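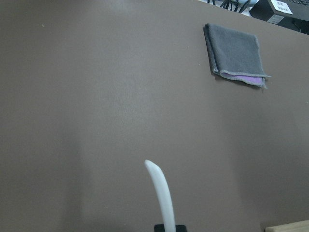 Where does the cloth end?

Ask a robot to fold a towel and you soon find out how much your own hands know. At Brernside, a small software group in Erville, Kagiso Van der Merwe has spent most of the year on one piece of that puzzle: getting a program called Urko to work out where a folded cloth can be picked up.

A grey cloth on a brown tabletop sounds like an easy target, and finding it is. The trouble starts at the border. One side is a thick, rounded fold, another opens a little and shows a strip of lilac inside, and there's a loose tab at the corner. Grab the wrong layer and you've got a different job on your hands.

"I love edges now," Van der Merwe says. "I see them everywhere. My own tea towels are a research problem."

Urko looks through the small camera near the gripper and scores each stretch of border: fold, open layers, or don't know. That third answer was added in July, and it's my favourite part of the whole thing! When the score is too low, the planner, Faulkner, doesn't guess - it shifts the camera to a new angle and asks again. It gets six looks before it gives up and calls a person over.

The first version learned from 200 hand-marked views, and 44 of those had to be marked again after two people disagreed about which edge was which. The disagreements went into the training set too, as examples of "don't know".

A full look-and-plan cycle takes around 70 milliseconds, quick enough to keep checking while the arm is moving. Next on the list is fitted sheets, and Van der Merwe can't wait.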